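Julgate Glove Library - Frequently Asked Questions

What is the Julgate Glove Library?

We lend out gloves! Gardening gloves, work gloves, winter gloves, kids' gloves, the long ones for pruning roses. You borrow a pair for the job, bring them back when the job's done, and someone else gets to use them. We started with one shelf at the Trasness Street hall and we now have 753 pairs on the books, plus a very healthy odds box.

Who can join?

Anyone who lives, works or studies in Julgate or Grovby. Kids can have their own card from age eight, and they love it.

What does it cost?

Membership is $28 a year and covers everyone at your address. There's no charge per loan. If the fee is a stretch, tick the box on the form and we'll waive it, no questions asked.

How long can I keep a pair?

Three weeks for garden and work gloves. Winter gloves go out for the whole season, so if you grab a pair in January you can hang on to them until it warms up. Renewals are fine by email or at the counter unless another member has asked for that pair.

How do I find my size?

Measure across your palm at the knuckles, leaving out the thumb, and check it against the chart by the door. If you're between sizes, go up for winter gloves (you'll want room for a liner) and down for anything fiddly like seedlings. You're welcome to try on as many as you like. Please do!

Do I have to wash them before I bring them back?

Shake off the dirt and let them dry, and we'll look after the rest. Leather gets wiped down and conditioned, cotton and knitted pairs go through the machine, and everything is dried flat before it's sorted. 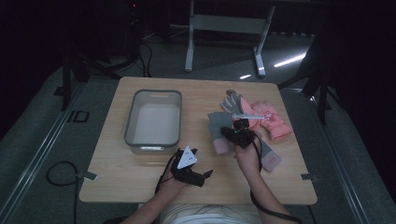
Grovby members have asked whether they could drop returns closer to home, and one wrote in to say that she'd happily borrow twice as often if she didn't have to get two buses with a bag of muddy gloves on her knee. Fair point! The Grovby bakery has agreed to take returns at its side door on weekday mornings. Tie each pair together and pop your card number in with them.

What if I lose one?

It happens to everyone, me included. Bring back the one you've still got and we'll put it in the odds box. Last year 60 singles found a new partner that way, and some of the mismatched pairs are now the most popular things we own. You only pay a replacement fee if both go missing.

Can I donate gloves?

Yes please - singles too. We're always short of small children's sizes and left-handed pruning gloves. We can't take disposable gloves, anything with oil or paint soaked in, or heated gloves with a battery.

Do you do group loans?

We do, and we love them. Schools, creek clean-ups and street planting days can book up to 172 pairs in mixed sizes. Give us a week's notice and tell us roughly how many adults and kids are coming. The Carhuamaca Reserve planting days are already in the calendar, so get in early if your date is close to one of those.

When are you open?

Wednesday evenings and Saturday mornings. Side entrance, up the ramp, second door on the left.

Page updated Fri 30 January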